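Can a machine do the dull jobs yet?

The refurbishing shop at Proritz takes in old office desktops, cleans them up and sells them on. For the past year it has also been trying to find out how much of that work a robot arm can take over. The shop's lead technician has done the job by hand for most of his working life, and he gave a short answer before we had sat down.

"Some of it. Less than the brochures say, more than my crew says."

Fans and memory are the easier end, he told me. The processor is where everybody gets nervous. A person opens the lever, lifts the metal cover and picks the chip up by its edges. "You don't think about how hard you're pressing. The arm has to be told, or it has to learn, and either way you pay for the mistakes."
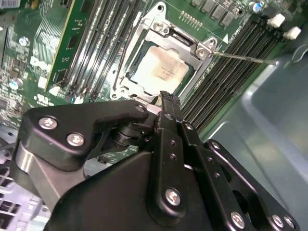

Clultum had a less patient view. A shop that size would be better off spending the money on two more people and a decent bench, and the robot could wait until it was able to deal with a bent lever without help.

The technician had heard that argument before and did not reject it. A trained person in his shop strips a desktop in 23 minutes. The arm, on a model it has been set up for, takes around 80. "But it can run at two in the morning. So I don't look at the minutes as much as I used to. I look at how often somebody has to come over and rescue it."

Rescues are what he writes down. Over the last 300 machines the usual causes were cables lying where the arm didn't expect them and latches that were stiff with age. Screws gave less trouble than he had feared.

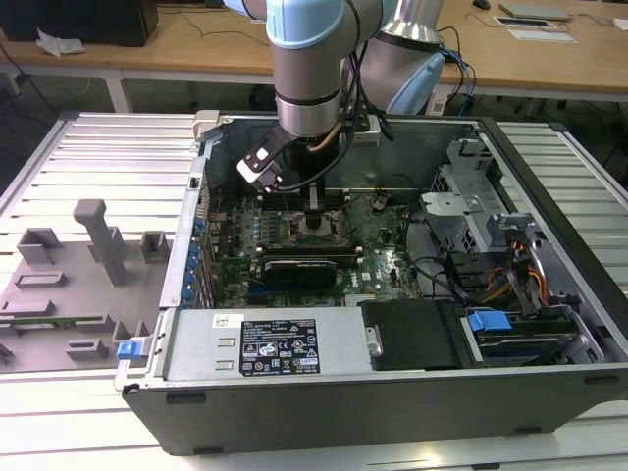 He would not put the arm on a mixed pallet yet. Every maker hides its latches in a different spot, and a case that has been opened a few times by its owner is never quite like the next one. "Give me 645 of the same tower and I'll plug it in tomorrow. Give me ten different ones and I'll call my crew."

I asked about the house. Would he buy a machine to load the dishwasher or fold shirts? He laughed at the shirts. A motherboard at least keeps its shape, he said, and a shirt is different every time you pick it up. Dishes he thought were closer – plates first, then cups, and pans a good while later.

"I'd want it to stop when it isn't sure. Ours does that now, and it's the best thing we changed all year."

The shop plans to keep the arm on one model through April and then try a second.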